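From the Back Step: The Daybook in August

Wednesday, August 19, 2020

I have been meaning to write to you about the daybook for months now, and every month something has elbowed it out of the way: first the tomatoes, then the long business with the gutters, and then that letter about marmalade which so many of you answered so generously (I am still working through the replies, and still have not settled the question of the pips). So you will have to forgive me if this one wanders a bit. It has been waiting its turn and has picked up all sorts of bits and pieces along the way.

The daybook is only a notebook. I write one line in it every evening, usually at the kitchen table with the heater on my ankles, and the line is supposed to be about something I noticed that day. It is a poor sort of diary. I could not tell you from reading it what I was worried about in any given year, or who I was cross with, or what I paid for the car. But I could tell you when the magpies started swooping on the Urnitby road, and that the lemon tree dropped nearly everything it had one windy Sunday, and that I once heard a child on the train ask her grandfather whether fish get thirsty.

I counted up last week, as it was raining too hard to do anything useful, and there are 2,079 lines so far. I was rather pleased with that, until I began to read them.

August, you see, is a dreadful month for the daybook. Spring more or less writes itself. In October I have to choose between the wisteria and the ducklings and the first evening warm enough to eat outside, and I go to bed feeling I have cheated something out of its place. But August! August in Drinton is mud and drizzle and the washing hung over the backs of the chairs. Going through the old books I found page after page of August lines which say little more than "Cold. Soup." One of them says only "Soup." I remember being quite firm with myself that night that it counted.

And yet I found, as I kept on reading (the rain had set in by then and I had made a second pot), that I was lingering over the August pages longer than the others. The spring lines are very pretty and I suspect I was showing off. There is a good deal about light in them. There are clouds compared to things. In August I had nothing to show off with, so I wrote down what was in front of me and went to bed, and those plain little lines have kept much better. "Frost on the bin lid, thick enough to write in." "Next door's radio playing waltzes." "Found the good scissors in the bread tin." I can stand in every one of those evenings again. I know which jumper I had on when I found the scissors.

My first daybook came from Bermúdez, the stationer's that used to be on the corner opposite the Drinton post office, where they kept the writing paper in shallow wooden drawers and let you open them yourself. It had 200 pages and a green cloth cover that went soft at the corners, and I chose it mainly because it was too nice to leave behind, and then for weeks I was too frightened to put anything in it. I think a lot of people are stopped at this point. A very handsome notebook looks at you as though it is expecting something. In the end I spoiled the first page on purpose with a shopping list (eggs, string, birdseed, stamps) and after that we got along perfectly well.

These days I use the plain Kodano ones with the grey cardboard covers, which are thin enough to go in a coat pocket and cheap enough that I don't mind what happens to them. I have filled 8 of those. One has been through the wash and come out the shape of a leaf.

Several of you have told me that you started something of the kind and gave it up by the second week, and I do want to say a word about that, as I gave it up myself more than once. There is a gap of 39 days in the third book. I have no idea what went on in them. When I came back I was tempted to fill in the missing lines from memory, and I sat there with the pen for quite some time trying to do it, but the most I could come up with was weather, and I had made that up. So I left half a page empty and carried on underneath. I am fond of that half page now. It looks like a paddock between two towns. 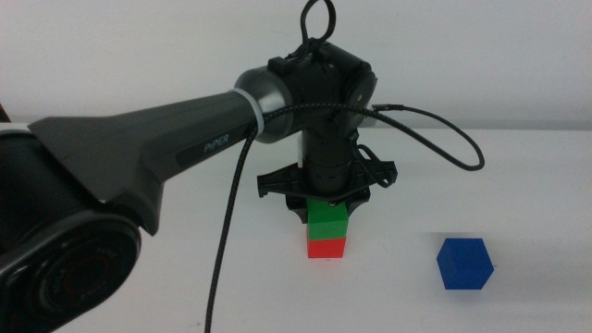 Green on top of red, with the blue one off to the side.

As to what makes a good line, I have gone back and forth. For a while I had rules, and I wrote them inside the cover, and I was strict about them for the whole of one winter. No feelings. No food. Nothing I had already noticed that month. I can report that this is a very good way to end up standing in the garden at nine at night with a torch, looking for something to have noticed. I came in with wet slippers and wrote about the slippers, and I crossed the rules out the next morning.

What I do now is much looser. I try to put in a colour, or a sound, or something somebody said, and I try to get down one detail that I would not have guessed beforehand. If I saw a dog, I would like to know later what the dog was doing. If it rained, I want to know what it was raining on. The tin roof of the shed at the bottom of our garden makes a completely different noise from the roof over the porch, and I lived here for years before I wrote that down and so, I think, for years before I properly heard it.

I should say that I don't believe the daybook has made me a calmer person, or a wiser one, and if you see a magazine promising that it will, please don't blame me when you are still losing your temper with the printer. It has made me a slower walker. It takes me a good deal longer to get to the shops than it used to, and I have twice missed the Urnitby bus through looking at a hedge.

But back to August, since we are still in it and have the tail end to get through together. Yesterday was about as grey as they come. The hills had gone altogether and there was that fine, soaking rain that doesn't seem to fall so much as hang about. I had nothing for the book by teatime, and nothing by the evening news, and I had more or less resigned myself to soup again. Then I went out to bring in the milk crate – we use it for kindling – and there was a wattlebird sitting in the bare plum tree, absolutely drenched, making a noise like somebody trying to start a mower. It went on and on. It had a go, and stopped, and shook itself, and had another go. I stood on the back step holding the crate until my hair was wet through, and then I came in and wrote: "Wattlebird in the plum, would not start."

I was so happy with it that I read it aloud at dinner, where it was received politely.

If you would like to try a line or two of your own before the month is out, I'd be delighted to see them. Please don't tidy them up. Send them the usual way, by email or on the back of anything that will take a stamp, and let me know the day and the place, and whether I may print them in the next letter. I'm particularly hoping for some from those of you further north, where I gather you have already put your heaters away, and I will try to be gracious about it.

Next time, the marmalade results, and a few words on moving a rose that does not want to be moved. Until then, keep your feet dry, and put the kettle on before you sit down to look for a pen.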